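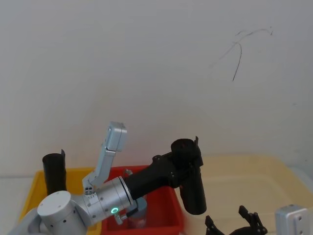 Rurance check-in notes, data card

Text answers from an app-based low mood program run out of the Miladstead clinic. 595 check-ins, 292 people, one file. Startup side is Irner, they built the app and paid for the export.

What's in it

checkins.csv, one row per check-in. Columns: person_id, week, mood (1 to 5), sleep_hours, note. Weeks go up to 12. Notes are free text, English only, names stripped by hand so tell us if you spot one.

Known problems

Blank mood means skipped, not zero. sleep_hours has a few typos people made themselvs, left as is. Week 5 is thin, app was down Tuesday and most people never went back to fill it in. Don't use this to diagnose anyone. No dosage or treatment settings in here, seperate request.

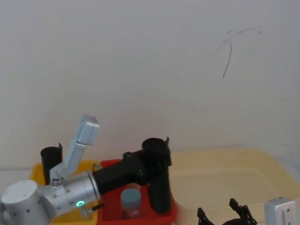 Yi-an Jeon

Changes in the November version: person_id reshuffled, won't match the old file. Dropped the clinician column. Split script is still Ashraful Begum's, run split.py before anything else.

License: research use only, ask first for anything else.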